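Ticket 124: Planning the second teleop station (gloves, controllers, straps, cables)
Project: Saludo
Opened by: Erlinda Castillo
Assigned to: Kauko Vuorinen
Status: Open, waiting on quote

Erlinda, Wednesday, October 14, 2026
We got the go-ahead for a second station and I'm thrilled! The budget is $2,000 for everything worn on the arms plus cabling. Arms and grippers come out of a different pot, so leave those off. Can you tell me what to order, and what we should fix in the current setup before we buy the same problems twice?

Kauko
Great news. I went through the wearable side this morning while the trash bag task was running, and I have opinions (you knew I would).

1. Gloves and controllers. Keep the controllers on the backs of the hands. It leaves the fingers free for soft, slippery stuff, and bag lining is exactly the kind of task where you want all of them. Please get spare gloves in two sizes. The mounts can be moved over, but a worn glove lets the controller shift and then we're recalibrating all afternoon.

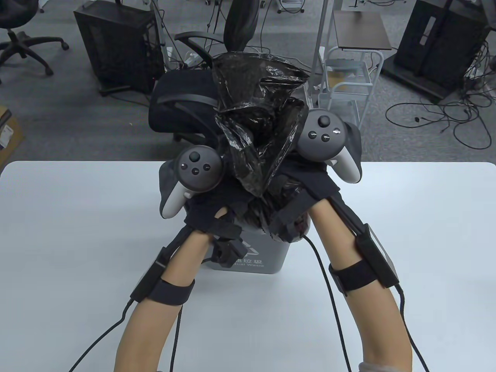
2. Forearm sensors. Same units, same elastic straps. Pushing a bag down into a bin is a good test for these, with both arms reaching out and bending in toward each other. I'd add a second set of straps per station so one can be in the wash.

3. Cables. My one real complaint! There's a cable from each forearm sensor and another off the right glove, and that one loops down onto the table. I'd like a light sleeve to bundle them along each arm, plus longer leads. Grumeck sells both, and Gokis has a cheaper sleeve that I haven't tried.

4. Props. The small gray bin is fine, so buy one more just like it. Bags we go through fast. Put a case on the order.

Erlinda
Love this. Is the sleeve going to make the gloves slower to get on? Imach asked for quick changeovers between operators.

Kauko
A little slower the first time. I taped up a mock sleeve on the left side and after a couple of tries it was no bother. I'll do the right side next, that's the one with the glove cable.

Erlinda
OK. I've asked Grumeck for a price on sleeves and leads, lead time is 9 days if they have stock. Adding one Gokis sleeve so you can compare. Straps and gloves I can order today.

Kauko
Perfect. Make the leads the long ones, please, and leave the ticket open until I've had both sleeves on for a full session.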